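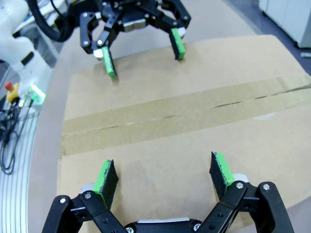

Heft 8, Seite 18

Häufige Fragen zum Zistari-Verfahren

Was ist Zistari überhaupt?
Ein Lernverfahren für zweiarmige Roboter, das die Gruppe Clollier im Mai vorgestellt hat. Gelernt wird aus Vorführungen, geübt wird mit Kartons und Kleidung. Laut Bericht überträgt sich das Gelernte auf Kartons, die im Training nicht vorkamen. Belegt ist das bisher mit 2 Kartongrößen. Mir ist das zu dünn.

Warum ausgerechnet Kartons?
Pappe gibt nach, Klappen federn zurück, und beide Arme müssen sich auf engem Raum abstimmen. Als Prüfstein taugt das durchaus. Man sollte nur nicht so tun, als sei damit das Verpacken im Versand erledigt. Dort kommen die Kartons verbeult an.

Greift ein Mensch ein?
Zwischen den Durchgängen ja. Wer die Ware einlegt und wie die Klappen dabei stehen, gehört zu den Startbedingungen, und die werden im Bericht mit einem halben Satz abgehandelt.
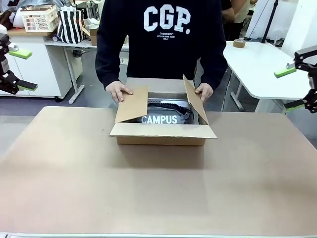
Ein Pullover, der sauber tief im Karton liegt, ist eine andere Aufgabe als einer, dessen Ärmel über den Rand hängt. Solange nicht festgehalten wird, welcher Fall wie oft vorkam, kann ich mit einer Erfolgsquote wenig anfangen.

Wie gut ist die Quote denn?
Von 18 gewerteten Durchgängen gelten 2 als misslungen. Das klingt ordentlich. Wie viele Durchgänge vor der Wertung aussortiert wurden, steht nirgends. Ich habe nachgefragt und den Hinweis bekommen, das stehe im Anhang. Tut es nicht.

Was zählt als Erfolg?
Der Karton gilt als geschlossen, wenn die Klappen unter dem Klebeband anliegen.
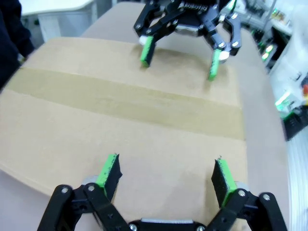
Ob das Band auch hält, wenn man den Karton anhebt, wird nicht geprüft. Ein simpler Hebetest wäre in einer Minute gemacht. Ebenso fehlt eine Angabe zum Zustand der Fingerbeläge, obwohl Abrieb bei Pappe den Griff spürbar verändern kann.

Ist Zistari besser als Climach?
Weiß man nicht. Climach wurde mit anderen Greifern und anderer Ware erprobt. Die Vergleichstabelle im Bericht stellt beide trotzdem nebeneinander. Ich würde sie überblättern.

Gibt es eine unabhängige Wiederholung?
Das Labor Chacko hat eine angekündigt. Ergebnisse liegen noch nicht vor.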